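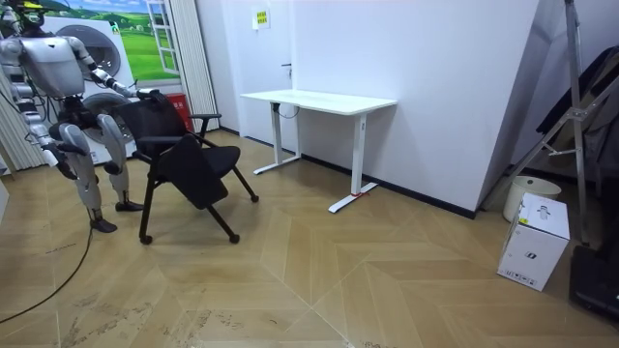
Chair Noise in Shared Study Rooms: A Comparison of Floor Pads

Summary

This report examines the sound produced when chairs are moved across hard floors in the study rooms of Ratwood Hall, and compares three ways of reducing it. The work was carried out during the spring term as the required group project for Introduction to Building Acoustics. Sound levels were recorded with the Stumum application on a single phone, and a short questionnaire was given to students who use the rooms. Felt pads gave the largest reduction on a clean floor. Their performance fell as grit collected in the felt, and the group recommends that any purchase be tied to a cleaning schedule.

Background

Ratwood Hall was carpeted until its last renovation, when the study rooms on the upper floor were refitted with light wooden flooring. The change made the rooms easier to clean. It also made them louder. The offices below began to report scraping sounds in the late afternoon, and students in adjoining rooms reported the same.

The noise has two parts. The first is airborne sound, which reaches people in the same room and, to a lesser degree, through the door. The second is impact sound, which enters the floor directly at the foot of the chair and travels through the structure. A chair that seems only mildly annoying to the person moving it can be much more noticeable one level down, where no other sound from the room is heard. For this reason the group took readings in both places.

The El Khatib Annex, which has the same flooring but was fitted with rubber caps from the start, served as a point of comparison.

Method

Three treatments were tested against a bare chair foot: self-adhesive Feltiline pads, push-on rubber caps, and hard plastic glides of the type supplied with many classroom chairs. The same chair was used for every trial. It was pushed by hand over a marked distance at a steady walking pace, with the phone placed on a tripod at seated ear height. Each treatment was tested in 8 runs in the study room, and the runs were repeated with the phone in the office below.

Trials took place early in the morning, before the building opened, to keep background sound low. Ventilation could not be turned off. Its level was recorded before each set of runs, and any run in which a door, cart, or voice could be heard was discarded and repeated.

The Stumum application was set to record the maximum level in each run. Because a phone microphone is not a calibrated instrument, the results should be read as differences between treatments. They should not be compared with published limits.

Questionnaire

A paper form was left at the upper floor service desk for the month of April, and 31 completed forms were returned. The form asked how often the respondent used the rooms, whether chair noise had interrupted their work, and which sounds in the building they found most distracting. Space was left for comments.

Chair noise was named more often than conversation, phones, or the ventilation system. Respondents who used the rooms in the evening were less concerned than those who came in the afternoon. Several forms mentioned noise from the room above or beside the respondent and did not mention their own room at all.

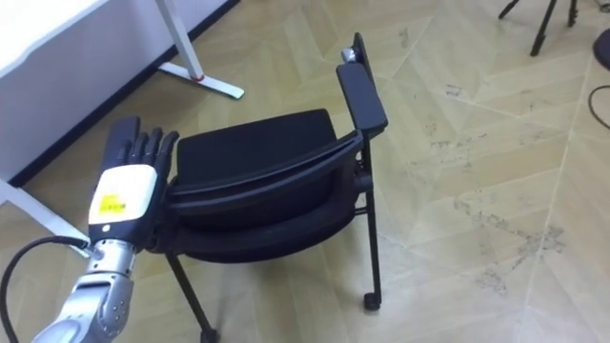 According to one respondent, the scraping was hardest to ignore during reading, and it was worse when it came without a pattern. The same form noted that a steady hum from the vents caused no trouble, and asked whether the group had considered putting the carpet back.

Carpet was outside the scope of this project. The group did discuss loose rugs and ruled them out on account of the tripping hazard and the need to keep a clear path for wheelchairs.

Results

The bare chair foot produced a maximum level of about 70 decibels in the study room. Plastic glides lowered the level only slightly and gave the sound a sharper, higher character that members of the group found more unpleasant than the original scrape. Rubber caps were quiet when the chair moved at all, but they tended to catch and release. This produced a stuttering sound that carried clearly to the office below.

Feltiline pads gave the lowest readings in both locations. In the office, the padded chair could not be told apart from the ventilation in most runs.

The group then left the pads in place for 5 weeks of ordinary use and repeated the trials. The second set of readings was higher. On inspection, the felt had flattened at the leading edge and held sand and fine grit, most likely carried in on shoes from the gravel path by the east entrance. One pad had shifted sideways on its adhesive, leaving part of the foot bare. Brushing the pads brought the readings down again, though not to their first level.
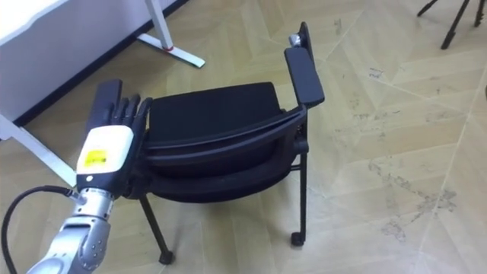 Readings from the El Khatib Annex fell between those for felt and those for rubber in Ratwood Hall. The difference from the Ratwood rubber results may be due to wear, as the caps in the annex are older and have become smooth. It may also be due to the floor finish, which has been renewed there more recently. The group did not have the means to separate these two causes.

Limitations

One chair model was used throughout, and heavier or lighter chairs may behave differently. Pushing by hand introduced some variation in speed. The questionnaire reached only students who were already using the rooms, so those who had stopped coming because of noise are not represented. The period of use was short compared with the expected life of a pad, and it did not include winter, when more grit and road salt enter the building. 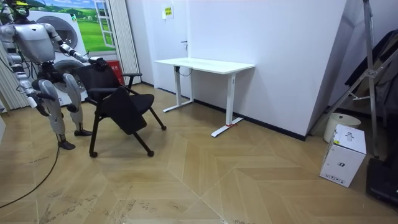
How often should felt pads be cleaned or replaced?

Based on the readings taken here, brushing once every two weeks would keep most of the benefit during term. Replacement should be considered once the felt has flattened or a pad has moved out of position, and this can be checked when the floors receive their regular deep cleaning.

Recommendations

The group recommends that felt pads be fitted first in the study rooms directly above occupied offices. Feet should be wiped with alcohol and allowed to dry before the pads are applied. A floor mat should be placed inside the east entrance to reduce the amount of grit carried upstairs. Plastic glides should not be ordered for rooms with wooden floors.

Further work could compare screw-on felt with the adhesive type, and could repeat the questionnaire after the pads have been in place for a full term. Readings for each run, together with the blank questionnaire, are held with the course materials and may be consulted on request.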